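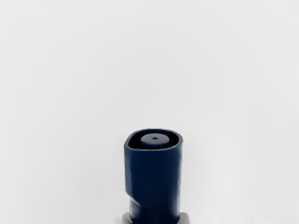 Vamitico has cut the scheduled joint inspection on its Mirberg packing cell from 55 minutes to 30, and the maintenance team would like a second opinion before anyone celebrates. The new routine starts at the navy blue housing, where the technician checks the gap between the rim and the lighter blue disc seated inside it, then looks at the small hole in the disc's centre for grit. If both are clear, the cover stays on.

The old routine had the cover off every time. Closa, which supplied the revised procedure, says that was unnecessary labour. Vamitico maintenance lead Talha Bugti is not yet persuaded.

"A clean gap tells you the gap is clean," said Bugti. "I've had joints that looked perfect from outside and were noisy by Saturday. We'll run it their way and I'll keep my own log."

The cell will be inspected under both routines for 27 weeks. Any joint that passes the short check will still be opened at every second visit, at Vamitico's insistence, and the findings compared. Figueroa, the company's other site, will keep the old routine until the results are in.

Vamitico makes no claim of savings at this stage. Downtime figures will be released in January, favourable or otherwise.

2 shares | 0 comments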